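Release notes are at the bottom. If you already used the April release, read "Changes" first, as the labels for dropped utensils have moved to a different column.

# skotby-tableset

Demonstrations of clearing and setting one place at a table, recorded with hand-held grippers. The data was collected at the Urkton workshop for the Skotby project and is meant for training policies that pick up, carry and put down tableware. There is no robot arm in any of the recordings. A person holds a gripper in each hand and does the task, and the wrist cameras and pose tracker record what happens.

Maintainer: Kai-wen Wan

## What's in it

- 824 episodes
- 12 operators
- 2 grippers per episode, left and right, each with its own camera
- Video at 20 frames per second
- Gripper pose and finger opening, resampled to match the video
- One text label per episode and one per step

Audio was never recorded. Faces were checked for and any episode with one in view was removed before release.

## The tasks

Three tasks are included. They share the same props and the same table, so a model that only looks at the first frame can't always tell which one it is in. Use the episode label.

**set_place**: Bring items from the tray to the plate side and arrange them. The end state is loose on purpose. Any arrangement that a person would call a set place is marked as a success.

**clear_to_tray**: Move the utensils off the plate and onto the tray, then move the bowl. The plate stays where it is.

**chopsticks_only**: Move the pair of chopsticks between plate and tray. Operators could take them together or one at a time. The step labels say which.

The chopsticks are the hard part. They roll, they are thin compared with the fingers, and from some angles they are almost the same colour as the table. More than 20 episodes have a second grasp attempt on a chopstick. We kept these in and labelled them, as a policy needs to see what recovery looks like.

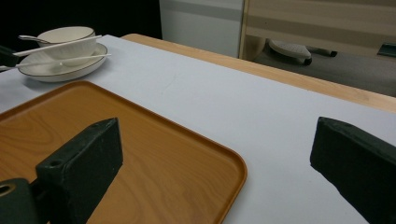 Start layouts are not random over the whole table. Each session began with the props in one of a small set of layouts and the operator then moved things a little by hand between episodes, so there is drift within a session. Left and right in the labels refer to the camera view of the gripper being labelled, and this matters with layouts where the tray is the closest thing to the camera. With the wood-grain tray at the lower left and the plate behind it, as here, both chopsticks lie across the plate and the spoon is in the bowl with its handle out over the rim. The start label for that arrangement is `tray_near_left`, and the chopsticks are `on_plate`. A label of `in_bowl` is used for the spoon only.

## Props

| Label | Item | Notes |
|---|---|---|
| `tray` | Rectangular plastic tray, wood-grain finish | Raised lip all the way around |
| `plate` | Round white plate, dark rim line | Not moved in any task |
| `bowl` | Round white bowl, thin dark rim | Moved in `clear_to_tray` |
| `spoon` | White ceramic spoon | Often partly hidden by the bowl |
| `chopsticks` | One white pair | Treated as two objects in the step labels |

The tabletop has a white covering that stops short of the wooden edge. It was changed between sessions when it got marked. Small specks and creases are therefore useful for telling sessions apart, and a model can learn to use them as a shortcut. If you are measuring how well something generalizes, split by session and never by frame.

## Recording

Operators had a short practice period before their first session. They were asked to work at a normal pace, keep the fingers in view of the camera, and pause for a moment at the start and end of each episode. They were not told which hand to use. Most used both, and a few parked the left gripper for the whole of `chopsticks_only`. Parked grippers still record, so you will find left-hand video in which very little moves. The `active_hands` field says which grippers took part.

The gripper fingers have a soft outer surface. It picks up scuffs over time and we did not replace it during collection. The finger colour and wear are consistent enough that we see no need for any correction.

Pose comes from the Rilex tracker. It loses position when the gripper is turned sharply toward the operator's body. Gaps shorter than half a second are filled by interpolation and flagged with `pose_filled = true`. Episodes with a longer gap were dropped.
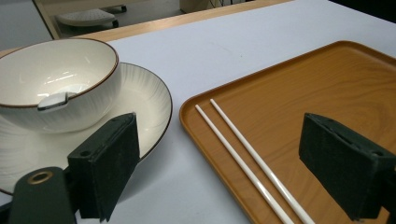

*Start label `tray_right`: chopsticks side by side in the tray, bowl on the plate at left.*

The plate often runs behind the left finger in this layout, and the step labels were written without trying to guess what the finger covers. An object that can't be seen in the labelled view is given as `hidden`, even where the other gripper's camera shows it clearly. If you want a combined state, merge the two views yourself using the shared timestamps.

## Files

```
skotby-tableset/
 episodes/
 <episode_id>/
 left.mp4
 right.mp4
 pose_left.csv
 pose_right.csv
 steps.csv
 meta.json
 splits/
 train.txt
 val.txt
 test.txt
 README.md
```

`meta.json` holds the task name, operator code, session code, start layout, active hands and outcome. Operator codes are single letters and do not match initials.

`steps.csv` has one row per step:

- `t_start`, `t_end`: seconds from the first frame
- `hand`: `left`, `right` or `both`
- `verb`: `reach`, `grasp`, `lift`, `carry`, `place`, `release`, `retry`
- `object`: one of the prop labels
- `target`: prop label or `table`
- `dropped`: true or false

Finger opening in the pose files is in millimetres, measured between the inner faces. Zero means the faces are touching. Values slightly below zero turn up when the soft surface is squeezed, and they should be left alone or clipped, depending on what your training code expects.

## Splits

The test split contains two operators who appear nowhere else. Validation is split by session, so its operators also appear in training but its sessions don't. All three tasks are present in each split.

Please don't report numbers on a fresh random split of the episodes. The sessions are similar enough inside themselves that the result will look much better than it is.

## How the labels were made

Step boundaries were first proposed by a script that looks at finger opening and gripper speed. A person then went through each episode and fixed them. The script is good at finding grasps on the bowl and poor at finding grasps on chopsticks, where the fingers close almost all the way whether or not anything is between them.

Outcome labels are `success`, `partial` and `fail`. They are judged against the task description. An operator who dropped a spoon, picked it up again and finished gets `success`, with `dropped` set on the step.

## Known problems

- Exposure was left on automatic. It shifts when the fingers fill a large part of the view.
- White tableware on a white surface has low contrast. Rim edges are usually the clearest thing to track.
- Furniture and flooring past the table edge are visible in many episodes. Nothing has been masked out. The Lau baseline crops the upper part of the video, and its config file is a fair place to start.
- There is one tray, one kind of chopstick and one table. Don't expect transfer to other tableware without more data.
- A few `carry` steps are labelled `both` where the second gripper only steadied the tray. We haven't gone back to separate these.

## Not suitable for

Anything that depends on contact force, which we did not measure. It is also a poor source for food handling, stacked dishes or glassware, as none of these are in the recordings.

## Changes

- January 12, 2026: `dropped` moved from `meta.json` to `steps.csv`. Test operators re-coded. Episodes with long tracker gaps removed. Plate label corrected in sessions where it had been entered as `saucer`.
- First April release: initial upload, right-hand video only for some sessions. No longer supported.

## Contact

Send label corrections to Kai-wen Wan with the episode ID and the time in seconds. Corrections go into the next release and the old files are kept under their previous tag.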